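Zarkholm Teaching Bench: Frequently Asked Questions

Last updated August 13, 2022

Most of these questions reach us by email, usually from people who have just booked bench time and are having second thoughts. A few are from people who have already used their bench time and would like a word.

What am I signing up for?

You book a session and spend it showing a robot arm how to do something. Pick things up out of a bin, mostly. You do it by hand or by remote control, the arm records what it did while you were in charge, and the recordings go into the training set. You don't need to know how to program. You do need to be able to tell your left from the robot's left, and that takes longer than people expect.

By hand or by remote: which one do I want?

By hand means you take hold of the arm and push it through the motion while it goes limp and cooperative. It's the quicker way to learn. It's also a light workout, and your own arms will be in the way of everything you want to see.

By remote means you sit at the Nimgate station with a handheld controller and the arm copies your hand. Your first ten minutes will be humbling. After that most people prefer it, and the recordings come out cleaner. If your booking form doesn't say which, you're on remote.

What is Clotimus?

The recording software. It saves the arm's position, the gripper opening and the camera view for each attempt, and it asks you at the end whether the attempt was a success. It will ask even if the object is on the floor. Answer the question anyway.

How many attempts does a task need?

The current bin-picking task, which we call Sandoval, has a target of 3000 demonstrations. As of this update we have 940. You may do the arithmetic on how we feel about it.

You are not expected to close the gap yourself. A normal session gives us a few dozen usable attempts, and the best single session so far produced 61. Please don't try to beat it. The last round of people trying to beat it gave us an afternoon of very fast, very bad grasps.

Why are the objects so silly?

Because a robot that has only ever met cardboard boxes is no use to anyone with a bathroom. We want things that squash, things that roll, and things with a shape that offers no obvious place to grab. The discount store is our main supplier.

A bath pouf is the classic. People go for it with great confidence, since it is large and soft and bright, and then find that the fingers have closed on one ruffle. A cup on its side is a different sort of lesson: come at it across the body or go for the rim, but make up your mind before you get down there. Toy animals are all legs and tail, and every one of them looks like a handle from above.
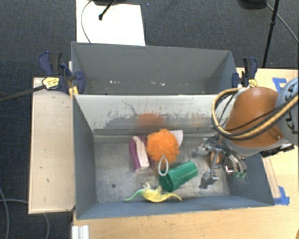 I aimed for the dinosaur on eleven separate tries and steered around the pouf on every one of them, wrote Marisela, and I'd like it noted that nothing in the instructions says which object to go for first.

Fair. The instructions now say it: any object you like, in any order, unless the session sheet names one. We'd ask you to decide before you press record. Clotimus can't tell hesitation from technique, and a robot trained on hesitation will hover over a cup for as long as you let it.

Can I move the objects with my hand if they end up in a bad spot?

Between attempts, yes, with the arm paused. During an attempt, no. Objects in corners and against walls are part of the job. If you rescue every awkward one, we end up with a robot that is excellent at the middle of the bin.

What counts as a success?

The object leaves the first bin in the gripper and is let go in the second. Dragging it up the wall and flicking it over does not count, however good it felt.

What if I drop something halfway?

Keep recording and go back for it. Recoveries are some of the most useful data we get, and we have far too few of them, because people see a drop and hit stop out of embarrassment. The arm is going to drop things for the rest of its working life. Show it what to do next.

Should I be smooth?

Steady, please. You will be tempted to add a little flourish on the way across. The robot will learn the flourish. We had a batch in February where every transfer included a small dip in the middle, traced to one operator's habit of checking the clock, and it took two weeks to train it back out.

Can the arm hurt me?

It can, so treat it as though it would like to. In remote sessions you stay at the station whenever the arm is live. In hand-guided sessions the speed is limited, and one staff member stands by the stop button. Tie back long hair, leave lanyards at the desk, and keep your fingers out of the gripper linkages at all times, including when it's switched off and looks friendly.

I knocked the bin. Is the session ruined?

Probably just the attempt. Stop, mark it as a failure and call us over. Please don't nudge the bin back by eye. Everybody's eye is wrong by a different amount, and the calibration has to be checked anyway.

Do I get to see the robot do it by itself?

If you want to. We run the latest trained version on the first Monday of each month, and anyone who has recorded a session can come and watch. Expect to recognize your own bad habits. Expect also to be oddly proud of them.

Can I bring my own object?

Yes, as long as it fits in the bin, isn't alive, isn't edible and isn't something you need back in its original condition. Leave it at the desk with your booking number on a bit of tape. Glitter is banned.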